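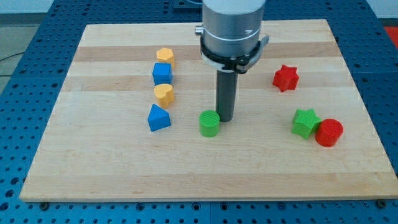
According to Gudrun Reuter, a machine that can push a block to the right spot on a board has learned a small part of tidying up, and the rest of the house is still waiting. Her remark is often repeated in debates over household robots, the general name for machines meant to do chores such as sorting, folding, washing up and putting things away.

Household robots

Single-purpose machines have been common in homes for many years. Robot vacuum cleaners and lawn mowers work well because the job stays the same and small errors do little harm. A general household robot would have to handle objects it has not met before, in rooms that change from day to day. No such machine is in wide use.

Tabletop tasks

Much of the research is done on tables. Colored blocks in simple shapes, such as stars, cubes and cylinders, are popular because they are cheap, hard to break and easy to name in a spoken or written order. A typical order is "move the red star next to the blue cube." Some arms carry a gripper. Others have only a plain rod, which can push and slide things but cannot lift them.

Pushing is harder than it looks. A block may turn as it slides, and two blocks that touch tend to move together. The arm has to watch the result and correct its path. Round pieces and pieces with points respond in different ways to the same push.

The Pridley trial

The Pridley trial compared trained arms with people on 30 sorting orders. The arms finished 126 runs without help. Most of the failed runs involved blocks that were close together at the start. People were faster on every order, though the gap was small on the shortest ones. A later version added 2 kitchen jobs, stacking cups and wiping a tray. Wiping went better than stacking, and neither was judged ready for use outside the lab.

Shop-floor use

Factories and warehouses have moved faster than homes. Parts arrive in known sizes, lighting is fixed, and people can be kept out of the arm's reach. The packing firm Gatel uses arms to sort plastic parts into trays and keeps staff on hand for mixed boxes. At Lumanlan, a maker of small fittings, a similar line was stopped in October after frequent changes to the product made retraining too slow. It was restarted with fewer kinds of part.

Cost and safety

A home robot must be safe near children and pets, which limits its speed and strength. Price is another barrier. The Hidumia project tried renting one arm to several apartments in the same building, but moving it and setting it up took longer than the chores.

See also

Industrial robot
Robot vacuum cleaner
Home automation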